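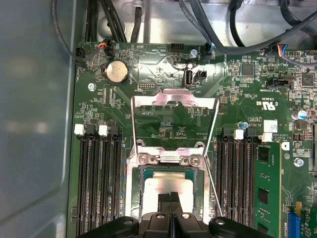
How often do the finger offsets on the Jorley cell need to be checked?

At the start of every shift, after any finger change, and after any contact hard enough to make you say a word you wouldn't use in front of a visitor.

The rest of this handout covers setup and care of the Jorley cell, the one we use for taking processors and memory out of desktop computers and putting them back. It replaces the March handout, which told you to zero the gripper with the fingers closed. Please recycle the March handout. If you zeroed the gripper with the fingers closed, see me.

Before you power anything

Walk around the table. Check that the chassis is lying flat on the slats with the side panel off and the open side facing up. A chassis resting on a stray screw will rock just enough to ruin your morning and will sit perfectly still whenever an instructor looks at it.

Push every loose cable clear of the socket area. Cables in these cases have a resting position they like to return to, so check them again after the first dry run. Wear the wrist strap. Clip the other end to something.

Homing

Bring the arm to the high park position before you call the homing routine. From high park, the wrist comes straight down and clears the drive cage. From anywhere else, it takes the shortest route, and the shortest route goes through the drive cage. The Rultik gripper homes second. Wait for the second tone. The first tone means only that the controller has noticed you.

Dry run over the socket

The first descent of the day is done with the processor out and in its tray. Stop well above the contacts. A bent socket pin is the most common repair in this course, and the person who bent it does the straightening, under the magnifier, with tweezers.

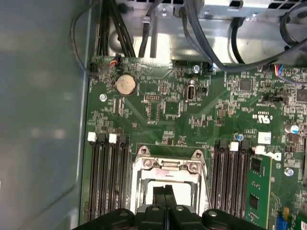

SECTION 2: FINGERS AND OFFSETS

Fingers wear at the tips, on the inside faces, where you can't see it without taking them off. Our log has the current pair at 2,559 cycles. Change them at the next service whether they look tired or not.

To change a pair:

1. Park high, gripper open, drives off. Tag the controller.
2. Loosen both finger screws before removing either one. The left finger holds the shim, and the shim is tiny and heads for the floor.
3. Clean the seats with a dry swab. No solvent.
4. Fit the new fingers, shim first, and tighten evenly.
5. Close on the gauge block and read the gap. Write it down before you decide whether you like it.

Then teach the offsets again. Use the Laaksonen method from week two: touch off on a known post on the fixture plate, back away, approach from the opposite side, and split the difference. Do it at the slow speed setting, which is 13. You will be tempted by 30. The lab at Tramcombe was tempted by 30, and kindly sent us their fixture plate to look at.

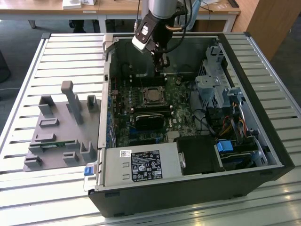 Once the offset on the plate is good, repeat it on the chassis side. The two numbers should agree. When they don't, suspect the plate first. It is printed, it sits on a slotted table, and people lean on it while they talk. Reseat it against its stops and touch off again before you go anywhere near the controller settings. Fault 447 at this point means the plate has moved since the last teach. It does not mean the controller is broken, although it has been reported to me that way many times.

Memory modules go in the slot holder with the contacts the same way every time. Pick a direction, tell your partner, and put it in the log. Handle them by the ends.

Checking clearance at a low angle

The wrist camera is at its least helpful when it is looking straight down, so tilt it for the final clearance check. What you care about is the gap between the finger arms and whatever stands up near the socket. 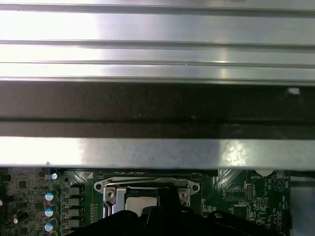 Metal this shiny will also fool the exposure. If the panel blows out to white, block the overhead light with a piece of card before you start changing camera settings, and leave the settings as Noboru Okabe left them. He spent a long time on them and will know.

End of session

Fingers open, arm at high park, drives off, tag removed. Processor lidded in its tray. Enter cycles, gap reading and any faults in the log, including the ones that cleared when you turned it off and on. Lab reports on this section are due Sun 17 June, by upload. The building is locked that day, so don't bring me paper.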